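Can a robot make toast yet?
Posted by Hülya Aksoy, Wednesday, July 1, 2020
78 shares

My mother lives alone and her hands are weak. I ask if some machine can already do the small kitchen chores for her, like breakfast.

Orhun Coşkun
Partly. In a lab it can put bread in a toaster if everything stands in its usual place. In a real kitchen I would not trust it alone.

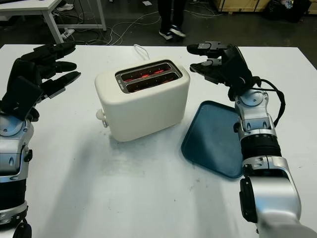

Can I buy one for the home today?
For cooking chores I know of none that I would recommend. A floor vacuum is still the only one I use each day.

Meenakshi Shenoy
Depends what bread. Soft slices are difficult to grip.

2 comments

Taner Başaran: My cousin paid more than 1,000 for a kitchen gadget in March. It only stirs.

Ningsih Hartono: For weak hands, please look first at a toaster with a big lever. My aunt is happy with hers.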